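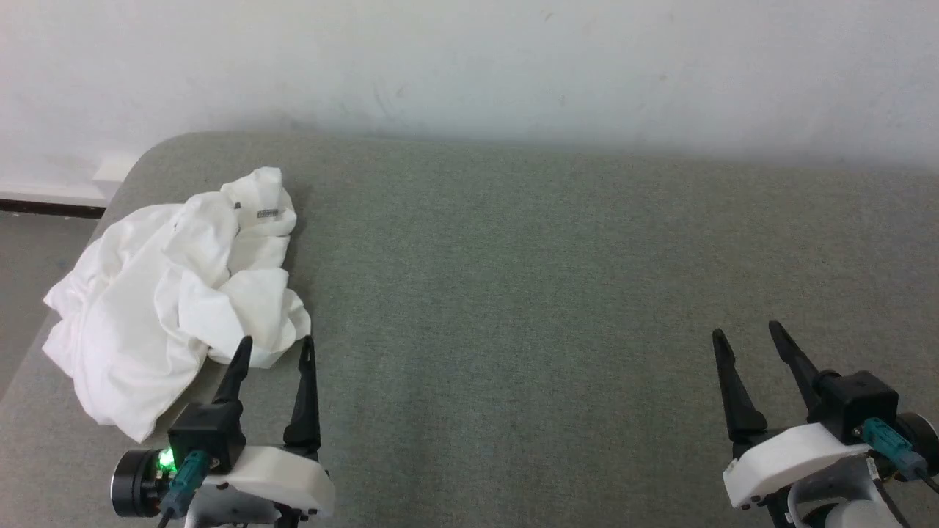

Home Contents Laundry Fabrics Search

Folding table

A folding table is a flat surface used for sorting and folding clean clothes. Some have a felt or padded top, which stops thin cotton from sliding. Many stand against a wall.

Garments often reach the table in a heap. The folder finds a seam or hem first and shakes the cloth out from there - dark stitching on white fabric is easy to pick out.

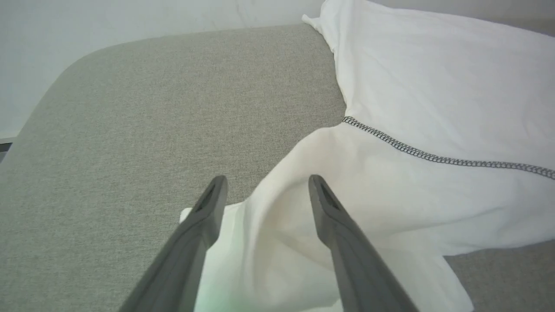
Care of the top

Felt is brushed to lift lint. Babar Sandhu's laundry handbook advises brushing after every 38 garments.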